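About Kutel

Kutel writes software for two-armed robots that handle small household and retail goods. We do not build arms, grippers or cameras. We take the hardware a customer already has, or has already chosen, and supply the layers between the sensor stream and the motor commands: perception, task planning, motion planning, control, and the tools needed to see what each of them is doing.

The company has 19 staff. Most work on software, a few on test rigs and fixtures. Everyone who writes code that moves an arm is expected to run it on one.

What we work on

The largest part of our code base is Urkunetti, a planning and execution stack for pairs of arms that share a workspace. Urkunetti takes a task written as a set of goal relations (this item in that compartment, this drawer closed) and produces a sequence of actions for each arm, with the points at which one arm has to wait for the other marked explicitly. Plans are stored as plain text. An engineer can open one, change a line and run it again without rebuilding anything.

Collision checking runs against a model of the workspace that is updated from the cameras during execution. Early versions built this model once, at the start of a task, and kept it. That was fast and wrong as soon as an item slid or a drawer stayed partly open. The current version keeps a confidence value for each surface and replans when a planned path comes close to a surface it no longer trusts.

Tang is our perception package. It covers segmentation, pose estimation and label reading. Small containers are difficult for pose estimation: many are round, many are white, and their caps reflect light. Tang does not force a single answer. It returns a short list of poses with scores, and the planner may choose a grasp that works for several of them. For a round bottle with no visible label, rotation about the vertical axis is left open until some later step depends on it.

Label reading supports printed English and Chinese. Storage furniture often carries the only reliable statement of where a thing belongs, and we treat that text as part of the task input. A label is attached to a compartment in the workspace model, along with the reading confidence. If the text is too small to read at the current distance, the compartment is marked unread. It is not marked empty or unlabeled, and the planner can request a closer view.

Mondau is the tooling. It records joint states, gripper commands, camera images, plan text and planner decisions on one clock, and plays them back together. Most debugging at Kutel starts in Mondau. A failed grasp can be traced to the pose list it was chosen from, and then to the image the list came from. Mondau also replays a recording against a newer software version and reports the first step at which the two disagree.

How we test

Every release is run against a fixed set of 72 tabletop tasks. The set covers picking, placing, opening and closing drawers, handing an item from one arm to the other, and sorting into open trays and stepped compartments. Each task has a written start state, a written end state and a time limit. A person checks the end state. We tried automatic checking and found that it shared too many errors with the perception code it was meant to judge.

Simulation is used for regression and for timing. Contact with thin drawer fronts, soft tubes and half-full bottles is not modeled well enough for us to rely on it, so grasp changes are accepted on hardware results only. A new grasp routine needs 200 recorded attempts before it is merged – failures included, with the recordings kept.

Desktop organizers appear often in the task set. They are cheap, customers know them, and they are awkward in useful ways. Compartments sit at different heights, dividers hide the lower half of whatever stands behind them, and side panels limit the approach angle. An arm that holds an item beside the organizer also has to keep its wrist clear of the panel while the other arm stays out of the way.
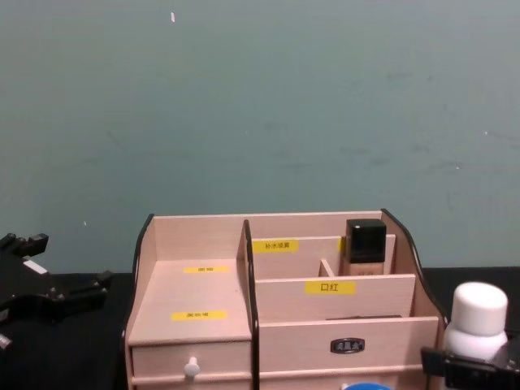
Control in these tasks runs in two loops. The outer loop follows the planned path and adjusts it as Tang refines its pose estimates. The inner loop limits contact force and stops the arm if the limit is passed. The limits are set per item class in a configuration file, and a plan cannot raise them. When a stop occurs, the held item stays held, the second arm moves to its last safe waypoint, and the operator is shown the step that was active.

Insertion between dividers uses a short search motion with a low force limit. If the search fails, the arm backs out along the path it came in on and the planner is asked for a different approach. It does not push harder.

Working with us

Projects usually begin with a trial of 8 weeks on the customer's own hardware and items. At the end the customer receives the task definitions, all Mondau recordings and a written report of failure cases, whether or not the work continues. Interfaces are documented, and customers may replace any layer with their own. Several use only Mondau.

We do not take on work involving food, medical devices or people inside the reach of a moving arm. Our force limits were not designed for those cases.

Release notes and interface documents are available to customers through the support portal. The next Urkunetti release is planned for December and will change the plan file format; a converter for existing files is included.

Page last updated November 15, 2024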